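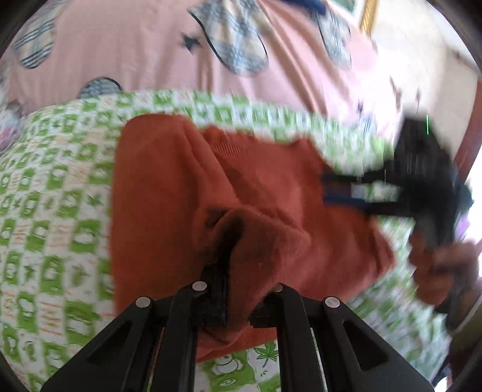
Wann gilt eine Aufnahme vom Wäschefalten als brauchbar? Wenn das Kleidungsstück am Anfang zerknüllt liegt, am Ende gefaltet ist und dazwischen kein Finger den Stoff berührt hat. Die Hände bleiben am Griff.

Steht so in Regelwerk Grernia, Fassung vom 17. April 2023. Ich habe daran mitgeschrieben und werde seitdem zu keinem Grillabend mehr eingeladen.

Regel 2 ist die unbeliebteste: Wer sich verfaltet, faltet weiter. Kein Zurück auf Anfang, kein heimliches Glattstreichen. Eliécer Ospina hat in Valtville mal ein Hosenbein durchs andere gezogen und es trotzdem zu Ende gebracht. Die Aufnahme läuft bei uns in jeder Schulung.

Peiyu Tian wollte dazu noch eine Mindestdauer von 10 Sekunden. Abgelehnt. Wer ein Hemd in acht Sekunden schafft, soll es dürfen – ich will dann aber wissen, wie.
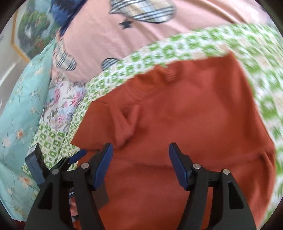

Muss das Bettzeug vorher glattgezogen werden? Laut Regelwerk bleibt die Unterlage so, wie sie im Haushalt liegt. Glattziehen ist nur erlaubt, wenn der Greifer sonst am Laken hängen bleibt.

Rorkden sieht das anders und schreibt einfarbige Tücher vor. Kann man machen. Mein Bett zu Hause ist leider nicht nach Rorkden genormt.

Von den letzten 347 Aufnahmen sind bei der Prüfung übrigens die meisten an Regel 7 gescheitert: Greifer vor dem Start einmal ganz öffnen und einmal ganz schließen. Zwei Bewegungen. Man glaubt nicht, wie viel Widerstand zwei Bewegungen auslösen.

Im Mai kommt die neue Fassung. Vorschläge bitte an Peiyu. Socken sind weiterhin ein eigenes Kapitel, und zwar das längste.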